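Review: Folbridge Kitchen Bench Kit, second edition
Posted Aug 1, 2022 by Lizelle Hlongwane

The Folbridge kit is sold to labs and training shops that want to measure how far an arm has come with household chores. It consists of a table layout, a set of play-kitchen objects, a task card deck and a scoring sheet. The arm is not included. We ran it on the two-finger setup in our shop at Clernach, with a control stack we have been tuning since May. List price for the kit is $2924, plus freight.

The second edition drops the foam vegetables of the first and adds more open shapes: a colander, a cup, a bowl, a slotted spatula. Open shapes are a better test. A two-finger gripper that does well on solid blocks will often close on a thin rim at the wrong angle and push the object away, and a rim is what most kitchen work presents. The cards are graded by difficulty. Level one asks for single pick-and-place moves such as fruit to bowl. Level two adds reorientation, so that a cup on its side has to end up standing. Level three chains moves together and includes the oven door.

Setup took two people one morning. The layout sheet gives target positions for each object but no tolerance, which is a real omission. We wrote our own and held to it. Object start positions are supposed to be reset by hand between trials, and that reset is the slowest part of the day.

Objects and table, as run:

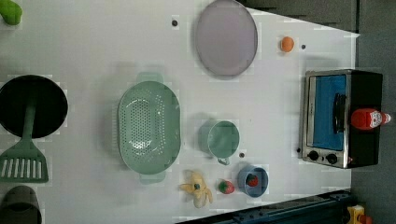
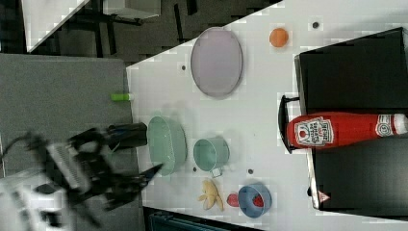
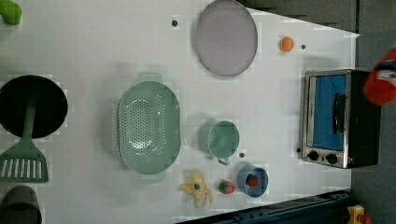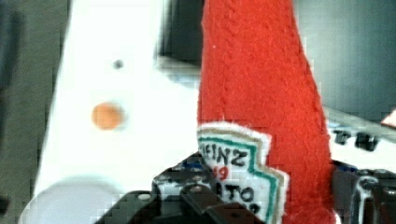
Shirley Poirier writes that her shop returned the kit after a month, on the grounds that play objects are too light to say anything about dishes. A ceramic plate punishes a bad grasp and a toy one forgives it, she argues, so a good level one score carries no weight with a customer who wants a sink cleared. She would sooner spend the money on a crate of secondhand crockery and a broom.

I agree with part of this. Mass and breakage are missing from the kit, and the manual should say so on page one. Geometry is not missing, and geometry is where our failures were. Out of the seven level three cards we completed two. The five others stopped at the same kinds of place: the fingers met a handle slightly off axis, or the approach path to one object passed too close to its neighbor. Heavier dishes would have made those failures louder without changing the cause.

The soft goods deserve a separate note. Felt gives under the fingers, which hides small errors in grip width, but it also shifts the surface the planner thought it was going to touch. Our force threshold had to be set lower for felt than for hard plastic. The manual treats both with a single value.

The scoring sheet is the weakest part of the package. It records pass or fail and total time. It does not record retries, so an arm that finds the cup on its first attempt scores the same as one that pokes at it until the clock is nearly out. Cluner's older sheet has a retry column, and we copied it over by hand. The Le Roux export format is supported and worked on first import.

On the question most buyers will bring to it, whether a machine can put away a kitchen yet, the kit gives a usable answer for one arm at one table. Ours can move fruit into a bowl at a pace a person would find irritating. It can set a cup upright if the handle faces a convenient direction. It cannot be left alone with the oven. Clearing a family table after dinner involves food residue, stacked plates and someone reaching across, and the deck covers none of those.

Recommended for teams that already have an arm running and need a repeatable set of chores to compare one month against the next. Not recommended as a purchase guide for home equipment. Anyone buying should budget for a second set of the small fruit, as spares are sold only in full bags, and should print the task cards on heavier stock.

Firmware and calibration notes are available from Bongani Matlala on request.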